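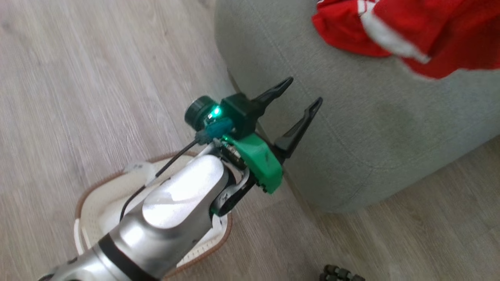 The grey ottoman and the light floor.

Laundry throughput at our place in Skilton is limited by drying, and has been for as long as I have kept notes. The washer finishes a normal load in 43 minutes. The dryer needs close to twice that on the cotton setting, so the second load sits wet in the drum and picks up a smell.

I spent March changing one variable at a time. Spin speed came first. Going from medium to high took more time off the dryer cycle than any other change. Splitting loads by fabric weight was next. Sweatshirts and towels hold water in the seams and cuffs, and the moisture sensor reads the thin shirts around them and stops early. Run separately, each group ends at the right time.

Load size had a smaller effect than I expected. The drum is rated for more than I put in it, but past two thirds full the air stops moving through the middle.

Denise Naylor wrote in after the last post to ask about vent length. Mine runs 6 feet with 2 elbows. I cleaned it before starting, so the numbers don't include lint buildup.

Red fabric with white panels is its own case. Wash it cold, inside out, and take it out as soon as the cycle ends. Dye moves mostly while wet fabric sits against itself. 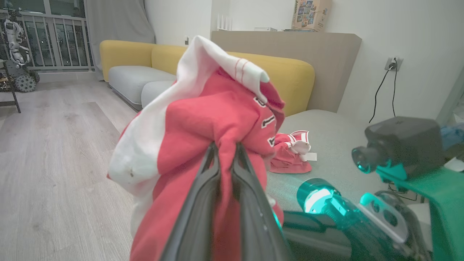
Settings I kept

High spin for everything except wool. Heavy and light items dried apart. Lint screen cleared every load, vent checked every 3 months. I still need to test the low heat setting on towels.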